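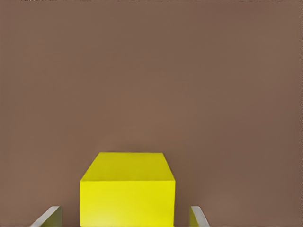

Skedholm Allotment Association
Minutes of the meeting held 24 May 2023 in the upstairs room at Magsi

In the chair: Haris Gondal
Minutes: Haris Marwat
Present: 23 plot holders. Apologies were read out.

1. Minutes of the March meeting
Agreed, with one correction. Item 4 said the water supply "will be fixed by Easter". Plot holders on the lower side asked that this be changed to "the meeting was told the water supply will be fixed by Easter". Changed.

2. Water
The chair reported that the contractor, Irnon, has now been out twice and puts the low pressure down to the age of the pipe. The minute-taker asked how they knew, as no part of the pipe has been dug up. The chair said it was their professional view. Several people pointed out that the pipe was the same age last summer, when the taps ran perfectly well.
Irnon have quoted 900 pounds for replacing the stretch between the gate and the second tap. The quote does not say what happens if the pressure is no better afterwards. It was agreed not to accept it until that is put in writing. The chair will write to them and also get a price from somebody else - he was asked to do this in March and said he would do it this time.

3. Compost from Covuvholm
The delivery came to 70 bags. The supplier's leaflet says the mix will "wake up tired soil within weeks". Plot 12 has used it on half a bed of broad beans and left the other half alone, and can see no difference so far. Plot 31 is very pleased with it, but also moved her beans to a sunnier bed, so the meeting did not feel much could be made of this.
Bags to be sold at cost to members who want them. No second order until the plot 12 beans have been picked and weighed, both halves.

4. Waiting list
There are 60 names on the list. The chair thought this showed how popular the site is. It was put to him that the list has not been checked for years and that some of those on it have moved away, and at least one has a plot already. Haris Marwat to write to everyone on it and take off those who don't reply by the end of the summer. There was some feeling that this was harsh on people who change their email address. A letter will go by post where we have an address.

5. Slugs
A long discussion. Copper tape, crushed eggshell, beer, coffee grounds and wool pellets were all spoken for by people who swear by them. When asked, none of them had left a row unprotected to compare. The chair suggested a talk by an outside speaker. Not supported, on the grounds that the last speaker spent most of the evening selling his own book.
Nematodes will be tried on the two vacant plots, one treated and one not, with the same lettuces in each. Cost to come out of the seed money.

6. Plot inspections
The new form was tabled. It asks inspectors to give each plot a mark out of ten for "care". Nobody could explain what a six would look like. The form goes back to the chair to be made shorter - the old one had a single question, whether the plot was being worked, and this had seemed to do the job.

7. Any other business
The lock on the lower gate sticks. Oil has been tried.
The noticeboard still has last year's bonfire rules on it. To be taken down.
A member asked whether the open day was worth repeating. The chair said it had raised interest. He was asked how many visitors had joined and will look it up.

Next meeting: date to be fixed once Magsi have confirmed the room.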